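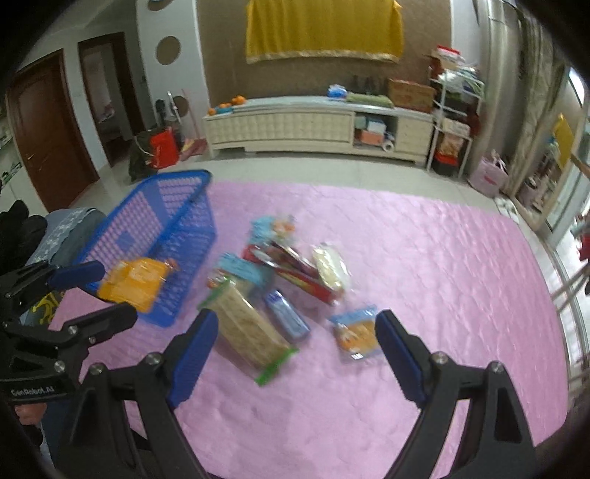 Mellport Open Gardens: your questions

Do I need to book?
No. Pay at the Wetden gate on the day. Under-18s get in free.

Are dogs allowed?
Yes, on short leads, except at Arton Cottage, where there are hens.

Where do I park?
In the field off Donati Lane, which has 170 spaces.

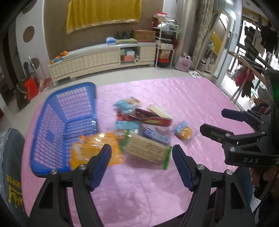

It closes at 6pm. Blue badge holders can park at the gate.

Can I buy plants?
Yes, cash only.

How do I offer my garden for next April?
Write to Gwilym Gethin by 29 September. Small plots are welcome.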